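How many demos before a two-arm dish task starts working? And do I need more dishes?
Posted 7/3/24 in Imitation learning, beginners

Hi all, long time reader, first time asking. I've been collecting teleop demos for a two-arm setup over a butcher-block table, and the job is putting bowls and plates into a small slatted wooden rack. I have 271 episodes so far. I trained on those over the weekend and the policy gets to the right dish most of the time, then it sort of hovers over it and dithers, like me in front of the fridge. When it does commit, the first grab is usually fine and the trouble comes when the second arm has to get involved.

Things I've tried: longer training (no change that I could see), smaller action chunks (worse, very jittery), and leaving out the wrist cameras (much worse, put them straight back).

My questions are 1) is 271 just too few, 2) should I be adding more kinds of dishes or sticking with two or three until it works, and 3) does it matter that I pause a lot while I'm driving? I'm not a very smooth operator yet. I sometimes stop for a couple of seconds to work out which hand should go next.

Episodes are 60 seconds max, and I reset the table by hand after each one. Thanks in advance!

3 answers

Answer from Rasa Org (accepted)

Your third question is the one I'd start with. Pauses are poison! I had precisely this hovering thing on the first set I collected (we call that set Fulby, don't ask, all our sets have silly names). If you stop over a bowl for two seconds in every episode, then the most common thing in your data at that spot is "stay where you are", and the policy learns it beautifully. Go back and watch ten of your episodes at double speed. If you find yourself getting bored right before the grasp, there's your answer.

What I did: decide the whole order before I touch the controls. Which dish first, which arm takes it, where it lands in the rack. I say it out loud, which makes me sound a bit unhinged but it works. Then drive it through in one go, and if I freeze up I throw the episode away. You can also trim out the stretches where neither arm moves, and that got me maybe half of the improvement, but watch that you don't trim the bit where the gripper is closing and the arms are still. I did that once and ended up with a policy that grabbed at thin air.

On the two arms, pick a rule and stick to it. Mine is that whichever arm is nearer takes the dish, and if it's a toss-up the right one goes. Before I had a rule I was mixing both styles and the model tried to send both arms at the same bowl.

On how many: Fulby was small and never got good. The next one, Brolov, ended up at 3976 episodes counting every variation, and I'm sure it was more than I needed, but a lot of that was me re-doing things I'd done badly. I'd get to a clean few hundred on a narrow version of the task and train on that before you widen anything.

And then yes, do widen it. I'd change the dishes and the starting layout at the same time, every handful of episodes. Bowls face up, bowls stacked, plates flat, a couple of things already in the rack when you begin, because otherwise it only ever learns to start with an empty rack. Mix the colors too. Mine was hopeless with anything orange until I put orange things in. Some views from one of our sessions so you can see how much I let the table change:

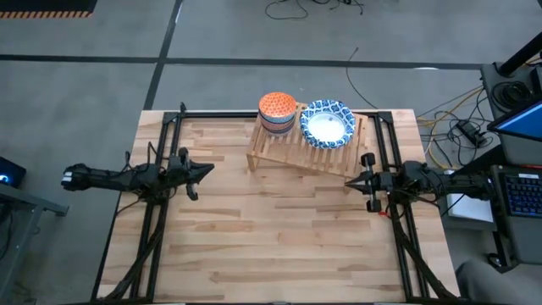
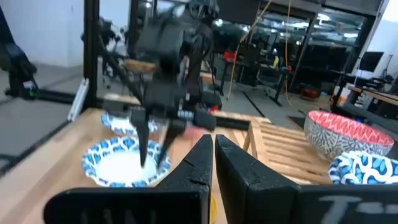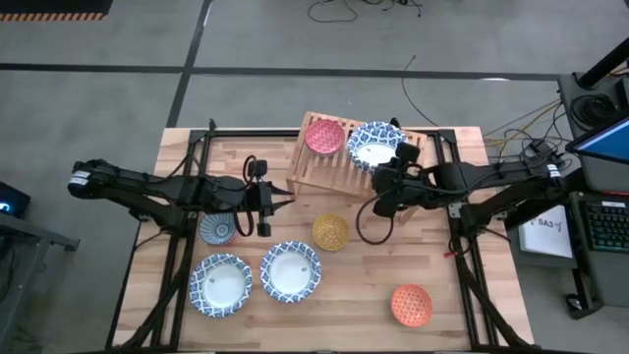 I keep a paper list of layouts next to me, 24 of them at the moment, and work down it so I don't drift back to my favorite arrangement. You will drift, everyone has one. Mine is all the bowls at the front in a nice row, and I had nearly a whole afternoon of it in November before I noticed.

Last thing, keep your failures in a separate folder instead of deleting them. I've gone back to mine twice now, once to figure out that a camera mount had slipped.

Answer from cerkside_tom

More data. Everything gets better with more data. Also check that your cameras and joint readings are lined up in time, mine were off by a few frames and it looked exactly like hesitation.

Comment from the person who asked: I did check the timing after reading this and it looked OK, but thanks, I hadn't thought of it.

Answer from Lūse

I agree with most of what Rasa wrote, but I'd be slower about adding dishes. If the policy can't do one bowl from anywhere on the table, new colors and patterns won't fix that. I'd go one bowl, every position, both arms, until it's dull. Then a second bowl. Plates last, they're a different grasp altogether and you have to get them upright in the slats, which took me forever to drive cleanly even by hand.

Also, 60 seconds is kind of long for someone still learning the controls. If you can split the job into one dish per episode you'll have fewer to throw out. You lose the bit where it chooses what to do next, so you'd still want some full-length ones in there later on.

What are you using for the controllers? If it's leader arms, check the friction in the wrists. Mine were stiff and I was stopping all the time without knowing why.

Comment from the person who asked: Leader arms, yes, and the left wrist IS stiff. Going to loosen it tomorrow. I watched my episodes at double speed and oh boy, there's a pause before pretty much every grasp. I'm going to redo the single bowl ones with the say-it-out-loud method and retrain on just those. Will post how it goes.

Comment from Rasa Org: Please do! And write down which episodes were before and after you fix the wrist, you'll want to know later.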